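Workshop notebook, bench 2
8 February 2021

Brovel's rehearsal amp is back on the bench, and this time I think we've got it. They brought it in with the same complaint as before: fine for the first few songs, then the low notes go woolly and a crackle comes in behind the bass. Everyone had been blaming the speaker. I pulled the chassis, and the speaker is lovely. Not a rub or a rattle anywhere.

First thing I found was a coupling cap leaking DC onto the grid of one output tube. Not much, but it climbs as the chassis heats up, so it fits the story of the set falling apart after a few songs. Swapped it, and the other one too while the iron was hot. Then I played the open E for far too long, just grinning. What a sound this thing makes when it's healthy! 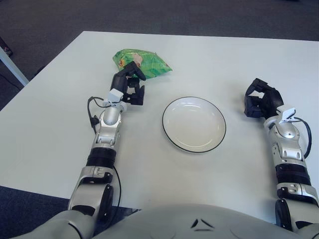 Why did the crackle only come in with the bass and never with the guitar?
The bass pushes the output stage much harder, and the low notes shake the cabinet enough to move a tired tube socket. The guitar never got it going.

So, the socket. Second output tube, pin 5. I tapped around with the chopstick and got a snap every time I went near it. Cleaned and retensioned the contacts, tapped again, quiet. I don't want to trust it for a whole tour, so a new socket is going on the order anyway. Bansal had ceramic ones last time — check whether they fit the old holes before drilling anything!

Other bits while the lid was off:

Preamp filter cap replaced. The old one had a bulge on top that I didn't like.
Presence pot cleaned, still a bit scratchy at the very top. Brovel never turn it past halfway, so leave it.
Ground lug by the power transformer was finger loose. Star washer added, tightened.
Pilot lamp works again. It was only the bulb, and it looks so good glowing red on the bench.

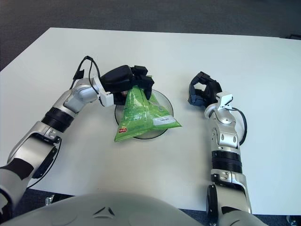
Posted by Yesenia Chávez in Repairs

Long run after lunch. Dummy load on, 200 Hz sine in, then the same again at 400 Hz, and the waveform stayed clean on the scope both times until well past where they'd ever play. Clipping comes in nice and even on both halves now (before, the bottom half was giving up early, and you could hear it as that farty edge on the low B). Hum is way down too. I put my ear right up to the cloth with everything on 3 and had to concentrate to hear it.

After that I hooked up the real cabinet and ran the rough mix of Fivville through it, the new one with the fuzz bass intro. I know it isn't a proper test. I don't care, it was fantastic, and the shelf with the jars of screws was buzzing along by the second chorus. If anyone hears a rattle at the back wall this week, it's the jars and not the amp.

One question still open is the bias. It sits a touch cold for my taste, which keeps the tubes happy and makes the low mids a little stiff. I'd love to warm it up slightly and let the band try both settings blind. Leaving it where it is until they've played through it here. 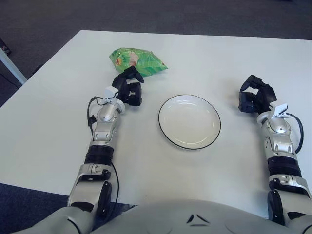
Still to do

Order the socket, plus a spare.
Replace the 2000 ohm screen resistor that looks toasted. It measures fine, but the color bands have gone brown and I don't want it going on stage.
Find the footswitch cable. I had it this morning.
Ask Brovel whether they're running the Nudel fuzz straight in or through the splitter. If it's the splitter I want that on the bench too, there may be a ground loop hiding in there.
Write the new bias reading on the tape inside the chassis, next to the old one from October.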